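From: Heidrun Eder
To: Algate Collections list
Date: September 30, 2021
Subject: Re: Catalogue entries for the Jimgate reliefs

Dear colleagues,

Mathias Fankhauser wrote:

> The draft entry for the larger Jimgate relief gives the
> material as limewood and the maker as unknown. The old
> ledger has "pear, school of Sandhu". Which are we to
> follow? I should also like to know whether the 28 small
> panels are to be entered singly or as one work.

I have now discussed both points with Selina Zaugg, who prepared the draft. The larger relief should remain as limewood. The ledger was written up from a dealer's list, and the conservator's report of last March is the better authority. The words "school of Sandhu" may be kept in the notes field, in quotation marks, with the ledger page given as the source. They should not appear in the maker field.

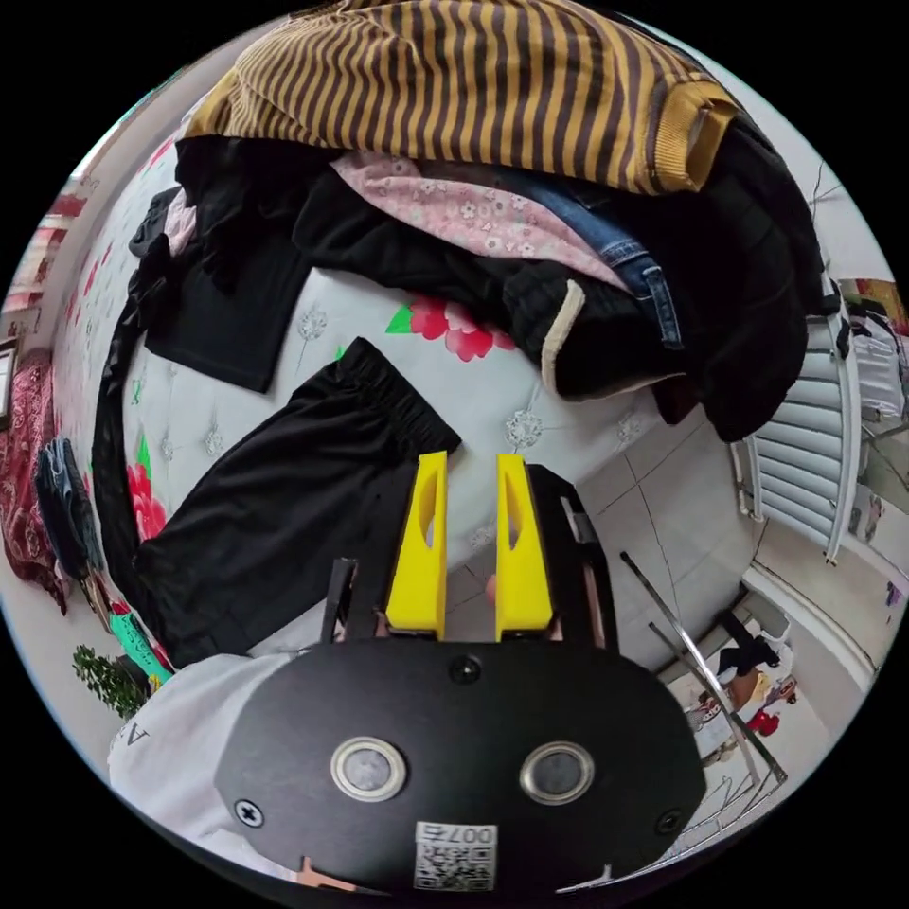

Should the small panels have separate entries?
Each panel is to have its own entry and number, with a parent record for the set as a whole.

The parent record will carry the provenance, the credit line and the general description. Individual entries need only the subject, the dimensions and any inscription. Please give height before width, in millimetres. The tallest panel is 326 high and was entered last week as its width – this has been corrected.
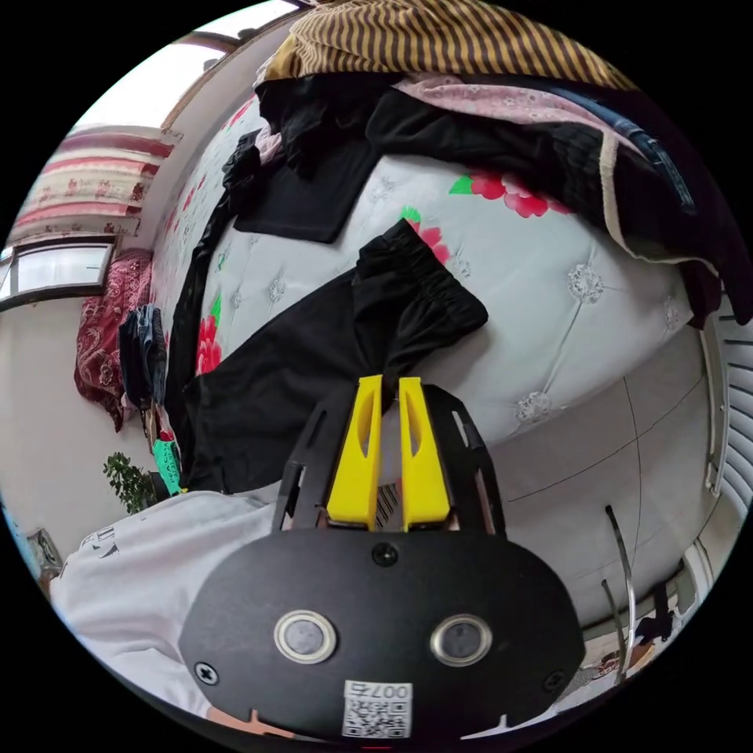
A yellow-fingered gripper with a 007 sticker.

On dating, the draft uses three different forms for the same period. Members are asked to write "late 18th century" in full and to leave out "circa" unless a single year follows it. Where a panel carries a carved date, transcribe it exactly and state that it is inscribed. The carved date on panel 7 is thought by Hubert Wieser to be a later addition, and his reasons will be attached to the record once he has confirmed the wording.

The loan to Budport is a separate matter. Their registrar has asked for the entries 90 days before the opening, and I would prefer to send them a complete set
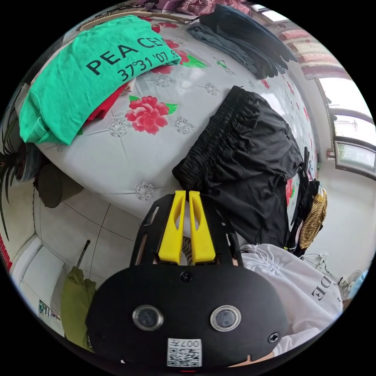
than to supply corrections afterwards. Burgi Wieser will check the credit lines against the deed of gift before anything leaves this office. Entries still marked as drafts will not be sent.

Any objection to the material or maker given for the larger relief should be sent to me directly, with the source cited.

Yours sincerely,

Heidrun Eder
Catalogue Office, Algate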